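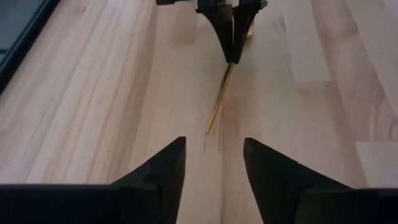 Week 6 – picking a two-arm kit

Last time I promised we'd stop talking about arms in general and look at one you could order, so today it's the Zodis bench kit from Rolach. I've had it on my desk since May and I have opinions!

What's in the box: two small arms, two grippers, a wrist camera, a power supply and a bag of screws that is bigger than it needs to be. List price is 3,000 dollars, or 1,000 less if you already own one arm and only want the second. Ashraful Mondal in the lab next door bought his that way and says setup took him an afternoon (mine took two, but I skipped the manual).

The good stuff first. The wrist camera sees its own fingertips, and you'd be surprised how many kits get this wrong. For handing a part from one arm to the other, you really want that view. Thin, shiny, round things are the hard case – a rod can spin or tilt in the fingers, and a small angle error at the grip gets bigger toward the far end. Keep that in mind for problem 2.

Now the gripes. The flat fingers are fine on blocks and only okay on anything skinny. Rolach sells grooved ones separately, and I think they should just be in the box. The Noltlow software is friendly until you want both arms on one clock, and then you're digging through menus. Support did answer my email, but slowly.

For the lab: run 100 handovers with your own part and write down every miss and which arm was at fault. Don't fix anything halfway through, please. Nimal Majumder has the sign-up sheet and the spare fingers, and he'd like them back.

Reading before next class: the Zodis quick guide, the calibration chapter only. Bring a part you'd like to try, nothing longer than your hand.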